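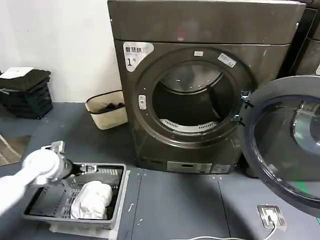 Figure 4. Dryer 1 with the door fully open.

Section 4: Using the shared laundry room

This section applies to all residents of Kemeys House and Lollen House. It should be read together with Section 3 (Keys and entry fobs). Staff of Palon Housing use the same room under separate arrangements, which are set out in the staff handbook.

4.1 Opening hours

The laundry room is open from 7 am to 10 pm. The last wash should be started no later than 8.30 pm so that drying can be completed before closing. The door locks at 10 pm and residents' fobs will not open it again until the morning.

4.2 Registering for a laundry account

A laundry account is required before any machine can be booked. Accounts are set up at the Derketbridge office and remain valid for the length of the tenancy.

1. Take your tenancy letter and your entry fob to the office.
2. Complete form L2. One form is needed for each household.
3. Choose a four-digit code. Do not use your flat number.
4. Add credit at the desk or by telephone. The smallest amount accepted is £5.
5. Wait 30 minutes before making your first booking.

Note: Credit cannot be moved between households. Residents who are moving from Kemeys House to Lollen House keep the same account, but must tell the office their new flat number.

4.3 Making a booking

1. Enter your code at the booking panel in the entrance hall.
2. Select Wash, Dry or Both.
3. Select a start time. Times already taken are shown in grey.
4. Press Confirm and note the booking number.

Bookings may be made up to 14 days ahead. A household may hold two bookings at any one time. A booking which has not been started within 19 minutes is released and may be taken by another resident. The charge is returned to the account on the first occasion only.

Caution: Do not give your code to another household. The account holder is responsible for all charges made with it.

4.4 Washing

1. Check pockets for coins, keys and paper tissues.
2. Sort the load by colour and by the care label.
3. Load the drum loosely. Heavy items such as blankets should be washed singly.
4. Add detergent. Use the amount given on the packet for a medium load.
5. Close the door firmly and select a programme.
6. Remove the load promptly when the programme ends.

Caution: Clothing marked with petrol, paint thinner or cooking oil must not be placed in any machine, including after washing by hand. Please ask the office for advice on these items.

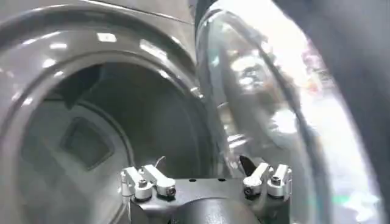

What should I do if another resident's washing is still in the machine when my booking begins?
Wait ten minutes, then place the items in one of the clean baskets kept on the shelf by the door. Do not put them on the floor or in a dryer. If the programme is still running, telephone the office and your booking will be moved to the next free time.

4.5 Drying

1. Read the care label on each item. Do not tumble dry wool, rubber-backed mats or foam pillows.
2. Clean the lint filter before starting.
3. Load the drum no more than two-thirds full.
4. Close the door and select the time required.
5. Allow the cooling period to finish before opening the door.

Note: Residents who prefer to air dry may use the drying yard behind Lollen House. Lines are shared and cannot be booked. Washing must be taken in by dusk.

4.6 Noise and consideration for neighbours

Flats on the ground floor of Kemeys House share a wall with the laundry room. Residents are asked to keep voices low after 8 pm and to close the corridor door quietly. Children under 12 must be accompanied by an adult throughout.

4.7 Faults, leaks and refunds

1. If water is seen on the floor, leave the machine alone and warn other users.
2. Telephone the office on extension 88. Outside office hours the call is passed to the duty officer.
3. Give the machine number, your booking number and a short account of the fault.
4. Do not try to force a locked door.

Refunds for failed programmes are credited to the account once the fault has been confirmed. Claims for damaged clothing should be made in writing on form L5 and addressed to Farzana Mughal, Resident Services Manager, at the Derketbridge office. The damaged item should be kept until a reply has been received.

4.8 Review of charges

Charges are reviewed each March. Any change is displayed in both entrance halls one month before it takes effect. Credit already held on an account is not affected.

Section 5 covers bicycle storage and refuse collection.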